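This folder holds the bench log from the teardown cell at the Clidthorpe refurbishing shop, plus the staff survey that went with it. It was put together by the people who run the bench, mostly so that the other two sites can see what changed before they get a cell of their own.

# Pollport bench log

**Status:** closed, no new records being added
**Collected:** March to August, day shift and evening shift
**Site:** Clidthorpe, one cell, three hand benches beside it
**Maintained by:** bench group, Ivix Refurbishing

## What's in it

| File | Rows | Notes |
|---|---|---|
| `jobs.csv` | 3530 | one row per machine opened at the cell |
| `jobs_hand.csv` | 2460 | same fields, hand benches only |
| `interventions.csv` | 1535 | every time a person stepped in |
| `survey.csv` | 529 | one row per answer, free text included |

All four are plain CSV, UTF-8, comma separated. Times are local and in 24-hour format. A blank field means it wasn't recorded. A zero means someone entered zero.

## Background

Clidthorpe takes in retired desktops and small servers from offices, strips them, tests the parts and sends the good ones back out. Until this year every case was opened and emptied by hand. The job is hard on thumbs and wrists, and most of the long-serving people on the bench have had some time off for one or the other.

The cell was brought in to take over the pulling: drives, memory, processors, and later the expansion cards. Opening the case stayed with people. So did anything with a broken latch, a stripped screw or a cable someone had glued down ten years ago. 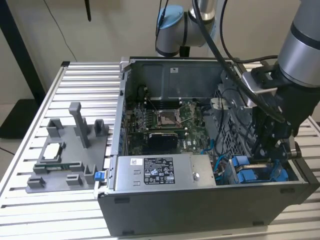

Each job starts when the operator scans the tag and presses the green button, and ends when the last part is set down or the operator closes the job by hand. Jobs closed by hand are marked `closed_by = op`. There are more of these in March and April than later on, partly from the arm getting better and partly from us learning which machines to keep away from it.

## How the work is split now

Before the cell, one person did a machine from start to finish. Now it goes like this:

1. A prep person takes the side panel off, photographs the label and lays the case on its side.
2. The cell operator positions it, picks the recipe and watches the pull.
3. A tester takes the parts from the fixture or tray and runs them.

The roles rotate every two hours. That was not in the original plan, which had one permanent operator per shift. The two people who tried it that way for the first three weeks both asked to be moved off. Watching an arm all day was more tiring than doing the work, and they missed the hand work. Rotation was written into the shift sheet in April.

Nobody lost their job over this. Two casual positions were not renewed at the end of the trial period, and people on the floor count that as a loss, so it's recorded here.

## Fields in `jobs.csv`

- `job_id` — running number, not reset between months
- `case_type` — tower, small form factor, rack, other
- `recipe` — name of the pull sequence used
- `start`, `end` — time of day
- `parts_planned`, `parts_out` — what the recipe called for and what came out
- `closed_by` — `cell` or `op`
- `role_hours` — how long the operator had been in the role when the job started
- `shift` — `D` or `E`
- `note` — free text, spelling left as typed

`parts_out` can be higher than `parts_planned`. Some machines had an extra drive that wasn't on the intake sheet.

## Fields in `interventions.csv`

- `job_id` — matches `jobs.csv`
- `reason` — one of `cable`, `latch`, `grip`, `wrong_recipe`, `label`, `other`
- `stopped` — whether the operator paused the arm
- `minutes` — time until the job carried on or was closed
- `by` — `operator`, `prep`, `tester`, `lead`

Cables are the reason we argue over most. Some operators tucked them away before starting and logged nothing. Others let the job run and logged a stop when a cable got in the way. Treat `cable` as undercounted, more so on evenings, where tucking first was the habit. 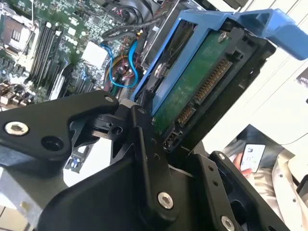 Drive pulls are the job most of the bench were happy to hand over. A caddy that has sat in a warm office for years can take a good deal of force to get out, and it's the same awkward pinch every time. The recipe has the gripper clamp the caddy at one end, with the handle end pointing away from the fingers and the drive still in its carrier, and it comes up past the SATA cables and the red and yellow power wires on its way out of the chassis. Those wires are where most of the `grip` and `cable` rows for drive jobs come from. A person stands close by for this recipe, which is a site rule, and the rule added an hour or so of standing to some people's shifts before we bought stools.

Memory pulls went the other way. People are quick at them and the cell is slow, and in June the lead gave memory back to the hand benches on any machine with fewer than four sticks. You will see `recipe = mem_full` drop off sharply after that. It isn't missing data.

## Survey

The survey went out twice, once in April and once in August, to everyone who had worked at least one rotation. It was on paper, anonymous, and filled in on paid time. The questions are in `survey_questions.md`. The lead typed the answers in and a second person checked them against the sheets.

What came back, in short:

- Sore hands went down. Sore feet and tired eyes went up.
- Most people wanted to keep the cell. Most also wanted a say in which recipes got added next.
- Testers felt rushed. The cell hands over parts at a steady pace, and a steady pace doesn't leave room for a drive that needs a second look. A buffer rack was added in July.
- Several people wrote that the bench had become quieter and that they talked less. There was no question about that. They wrote it in the margin.
- Newer staff said they weren't learning the machines as well as the older staff had. Since then everyone new does six weeks on the hand benches before going near the cell.

## Known problems

- The clock on the cell ran fast for part of May. `start` and `end` agree with each other but not with the shift sheet.
- `role_hours` was filled in from memory until the badge reader went in.
- `case_type = other` is a catch-all. Half of it should be `rack`.
- Some `note` entries name the office a machine came from. These have been replaced with `[client]`. If you find one we missed, tell us and we'll fix it.
- There are no records of operators by name or badge number, and we won't add them. That was a condition of the bench agreeing to the log.

## What it's good for, and what it isn't

Use it to plan staffing, rotation and bench layout around a cell like ours. It's reasonable for comparing kinds of stops, with the warning about cables above.

Don't use it to rank people or shifts. Evenings got the odd machines, by arrangement, and their numbers look worse for that reason alone. Don't use it to work out how many staff a site can do without, either. The hand benches cleared whatever the cell couldn't, and a count that leaves them out will be wrong.

## Related

The scheduling sheet we use for rotation is called Mbwambo and lives in its own folder. It reads `jobs.csv` directly, so please don't rename the columns.

## Changes

- **v1.3** — `[client]` replacements, survey margin notes added
- **v1.2** — August survey added, May clock problem noted
- **v1.1** — `by` column added to interventions
- **v1.0** — first copy sent to the other sites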